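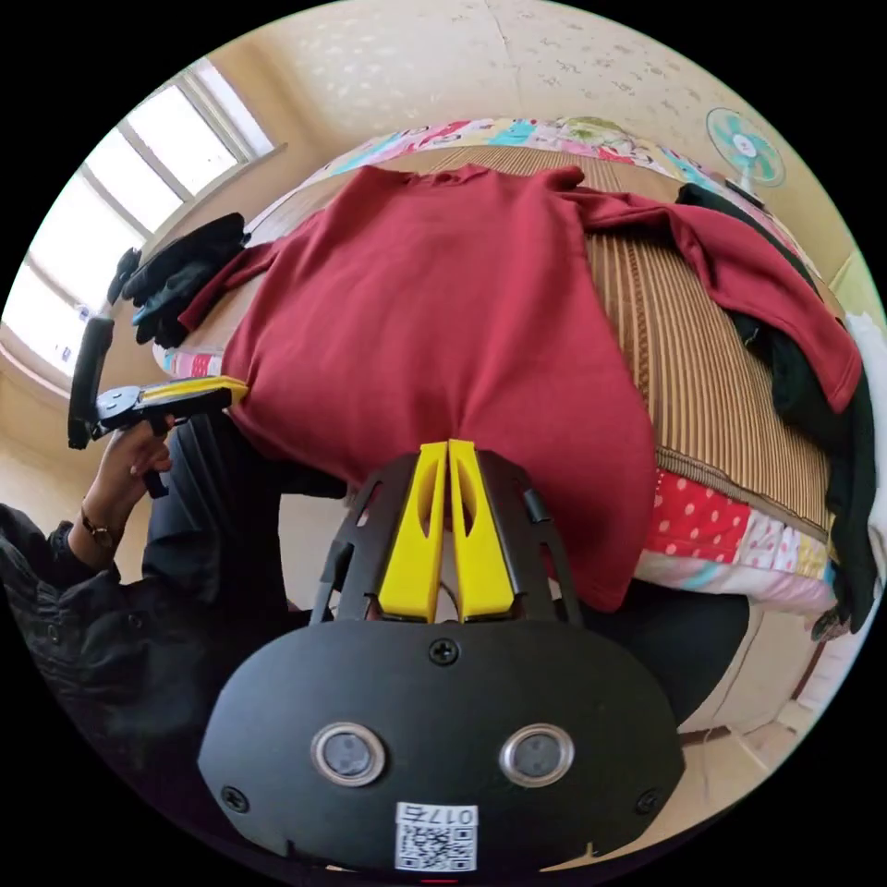

On the garment question for the Grekthorpe stage: the avatar pack we use takes one front texture and one back texture per top, and the sleeves are unwrapped as straight tubes from the shoulder seam. The source for each texture has to be a garment with nobody in it. A long-sleeved sweatshirt laid flat across a bed, like the dark red one at the top of this message, is the right starting state. Dark reds are a separate problem. They block up under the default stage wash, so raise the base color slightly in the material and leave the lights alone, or every other performer goes pale.

On 16/12/2023 the poster from the Clurna group wrote:

> We are moving our August piece from the desktop client to the browser
> build. In rehearsal, audience members on older headsets lost audio as
> soon as the second performer came on. Frame rate was fine until then.
> Is there a hard limit on avatars per room, or is this a texture memory
> issue? Also, does anyone have a workflow for costume textures that
> does not need a scanner?

The second part is answered above. On the first, there is no hard limit on avatars that I can find in the Irnau client. There is a limit on simultaneous audio decoders, and it is per browser tab. Each performer opens 2 streams, one for voice and one for the spatial bed, even if the bed is silent. Turn the bed off for everyone except the host and test again before touching the textures.

If audio still drops, check the room log for the line "decoder refused". In our last test the log had 1,874 entries for a single run, 927 of them that same line, all from clients that had joined before the doors cue. Clients that joined after the cue were clean. I have not found the cause. Reloading the early clients cleared it.

Other settings we use, for comparison:

- Room cap: 72, including performers and stage crew
- Voice: mono, push-to-talk off, noise gate on
- Shadows: off for audience, on for the recording client
- Textures: compressed on upload, originals kept outside the room

The Chaudhry plugin overrides the shadow setting at every scene change - remove it from the room, since disabling it is not enough.

Please post the headset model and browser version with any results. The log alone does not include them.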